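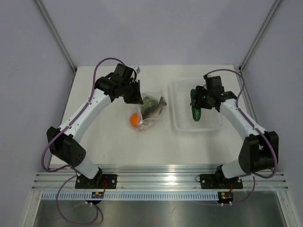
Cucumber and basket, with a clear bag alongside.

About Walska

Walska packs vegetables. We have tried over the years to find a grander way of putting it, and one consultant left us with "produce solutions", which we used for most of a May before somebody's mother asked what it meant. So: vegetables, in bags and baskets, delivered to canteens, corner shops and people who would like a cucumber without having to go and fetch it.

The firm was started by Mwanaisha Swai and Tormod Sjögren, who had shared a stall and fallen out over courgettes. Mwanaisha thought things should be sold loose. Tormod thought people wanted a bag. They settled it by doing both, and the argument has carried on quite happily ever since, now with a rented unit around it and a proper kettle.

We send out 2,776 orders in an ordinary week, most of them small. A typical one has a cucumber in it. We don't know why the cucumber has done so well out of us when the celeriac, a far more interesting vegetable, has to be talked into every box, but we have stopped fighting it and now buy them by the crate.

How we pack

Heavy things go in first and soft things go in last. You would be surprised how many people who have carried shopping all their lives need telling this, and one of our founders was among them. Cucumbers lie flat if the basket allows it. They bruise more easily than they look, and a bruised cucumber goes to slime at the end nearest the customer.

Bags are for leaves, beans and anything else likely to wander off. They get folded over at the top, never knotted. Kimutai Obura once spent a lunch hour trying to undo one of our own knots and wrote the rule on the wall afterwards, in capitals.

Baskets come back. That is the idea, anyway. We own 1,000 of them on paper, and if you have one in your airing cupboard with socks in it, we would like it returned — no questions, and we'll take the socks too if they're decent.

Who does what

Mwanaisha buys. Growers like her until the price comes up.
Tormod looks after deliveries and has opinions about roundabouts.
Kimutai runs the packing room.
Lalit Dubey does the accounts, the website and this page, under protest.
Tavion Kincaid answers the phone, and is much nicer than the rest of us.

Things we get asked

We don't do fruit, apart from tomatoes, and we aren't having that conversation again. We do deliver to third floors. We will swap one item per order if you ring before 11 in the morning, and after that you are getting the beetroot.

Visitors are welcome if they let Tavion know first. Wear something warm, and park by the green gate — the other space belongs to the tyre place next door, and they mean it.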